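Sourdough Questions, Answered (Sort Of)

Last updated 12/17/18

I get a lot of mail about bread, and most of it asks the same few things, so I finally put my answers on one page. I bake at home, I never went to school for it, and my starter is named Ocampo.

How often do I have to feed my starter?

If it lives on the counter, once a day. Mine goes in the fridge most of the week and gets fed on baking day and the day before. I've left it for 3 weeks and it came back after two feedings, smelling pretty awful in between.
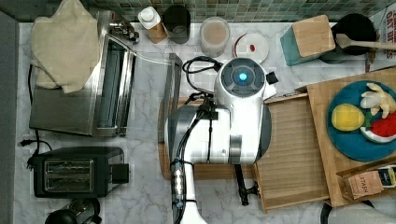 Kirsten Petrenko wrote in to say she feeds hers twice a day in summer and uses less starter each time, and I think she's right. Warm kitchens speed everything up. If yours gets runny and sour by dinner, try her way.

How much flour goes in a loaf?

I use 400 grams for a small round one. Please get a scale! Cups are fine for pancakes, but my cup and your cup can be way off, and then you're emailing me about soup.

Can I use whole wheat?

Sure, but start by swapping in a quarter of it and add a splash more water. My first all-whole-wheat loaf was a brick - I ate it anyway, with a lot of butter.

My bread is gummy inside. What did I do?

Probably cut it too soon. I know, I know, it smells so good. Give it two hours at least, and if it's still gummy, bake the next one ten minutes longer.

What's the best way to bring back day-old bread?

Slices go in the toaster. For half a loaf, I run the crust quickly under the tap and put it in a hot oven for 6 minutes or so.
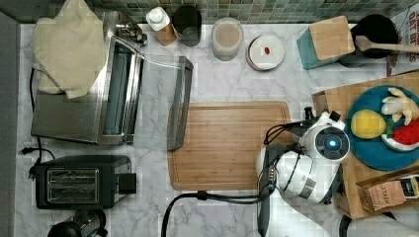 Fulvio Fontana says to skip the water if the loaf has seeds on top, as his always fell off. I hadn't thought of that, but I tend to put my seeds inside the dough.

Can you mail me some starter?

I used to, up until May, but I can't keep up anymore. Ask at a bakery near you. Ours has never said no to anyone with a clean jar.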